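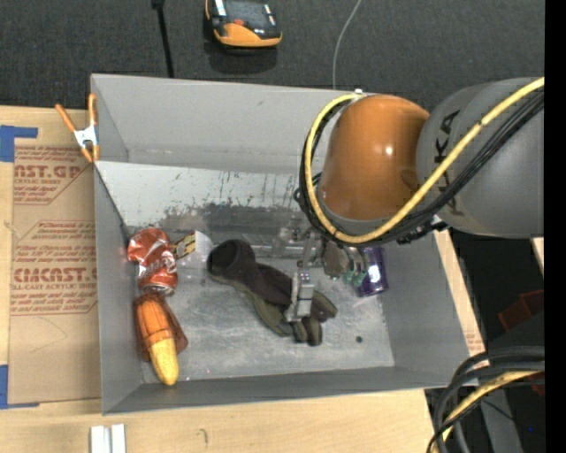

The Odds and Ends Bin: Frequently Asked Questions

Every house, shop and shared workroom has a bin like this. Ours at Skindosano is a gray rectangle with no lid, and it collects whatever people were holding when they stopped wanting to hold it. These questions have all been asked more than once, some of them by the same person.

What is the bin for?

Things that have no home, or whose home you can't be bothered to walk to. We would prefer the first kind. We mostly get the second.

So it's a trash can?

No. The trash can is by the back door and it has a lid. The confusion is understandable, given that a crushed red soda can and a purple can have both been in the bin along with a perfectly good glove, but the policy is the policy.

Can I put drink cans in it?

Please take them to the recycling shelf. Crush them first if you like. A crumpled can takes up less room, though it will also snag on anything knitted.

There is one glove. Where is the other one?

We don't know. Single gloves get held until the end of the season, which for our purposes is the last day of February. If you have its partner at home, bring it in and try them next to each other before claiming anything. "Dark, with some olive green" has been offered as proof of ownership by 4 different people, and it can't be right for all of them.

Should I check inside a glove before I put it on?

Yes. Turn the cuff toward the light, look in, then shake it over the bin. Screws, crumbs and earplugs all like to travel down to the fingers. Do the shaking over the bin and you only have to pick things up once.

Is the corn real?

It's a toy. You may stop worrying about mice. It is also the most frequently reported item in the building, and Åsmund Hovland, who runs the sorting, would like it known that he has now been informed of the corn.

Who does it belong to, then?

If it belongs to your child, come and get it. Otherwise it goes to the play corner, where there is a toy kitchen with a shortage of vegetables. Take the mesh or film off before you hand it over. Small children will put the wrapping in their mouths well before they get to the kernels.

What about plastic packages?

Read the label before you decide. If there's something left in it and you can tell what, put it back on the supply shelf. If it's empty, it's packaging, and packaging goes in the trash. If you can't tell what it is, leave it at the left end of the bin and do not sniff it to find out.

How often does the bin get emptied?

Every 3 weeks, or sooner if someone loses their keys. Lost keys have done more for the tidiness of this building than any rota we ever put up.

How do you sort it?

Put the whole bin on a table in decent light. Cans come out first, since they take up the most room and need the least thought. Then packages, labels up. Then toys. Anything made of fabric comes last and gets a quick brush. What's left on the bottom is grit and the occasional washer — tip it out over newspaper and look before you throw.

Don't start by digging. Digging is how the small things end up underneath, and it's how you find the sharp edge of a can with your thumb.

Why not put dividers in?

We did. Someone at Vinotura passed on a set that fit nicely, and within a month there were cans in the glove section, gloves in the toy section and a sandwich in the section marked Paper. An open bin at least makes no promises. You can see most of what's in it from standing height.

Would a bigger bin help?

A bigger bin would hold more cans.

Does it have to be gray?

It's the color it came in. Gray hides scuffs and shows up anything bright, so red cans and yellow corn are easy to spot. Dark gloves take a bit more looking.

Can I take something that isn't mine?

After the bin has been sorted, unclaimed items go on the open shelf and you're welcome to them. Before that, no. "I thought it was mine" is accepted once per person.

I put something in the bin and now it's gone. What do I do?

Check the open shelf, then the play corner, then your own coat. Leave a note with Åsmund if it still hasn't surfaced, and say what it looks like. We have had a note that read only "the thing from before." It's still pinned up, and we are still looking.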